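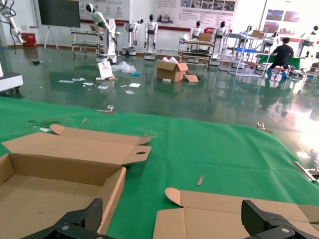
The Stoltex Bench Cloth comes in one colour, green, and we have stopped apologising for it. It was made for people who do fiddly jobs on good tables: gluing, mending, wrapping, arguing with flat-pack boxes. Lay a couple of those out on it, tabs and creases and all, and you can fold away without the table underneath hearing a word of it. Chalk shows up on the cloth as well, handy for marking where a fold should have gone.

Size and care
The standard cloth is 70 cm deep and cut to the length you ask for, up to 300 cm. Wash it cool, on its own, unless you have always wanted green shirts. Don't tumble dry. Chalk brushes out with a stiff brush. Glue doesn't, so wipe it up while it's wet and say nothing.

Which weight?
There are 2. Parsons is the lighter one and folds into a drawer. Udumville is the heavy one and stays where you put it, like an uncle after lunch. Chiến Đinh in our Grallstead workroom hems both and thinks you should buy the Udumville. He would also like people to stop ironing them.

Orders placed before noon are cut the same day. Cut lengths can't be returned, so measure the table first, then measure it again with your glasses on.

2 min read
3 shares
Stoltex, Grallstead | Contact us | Back to top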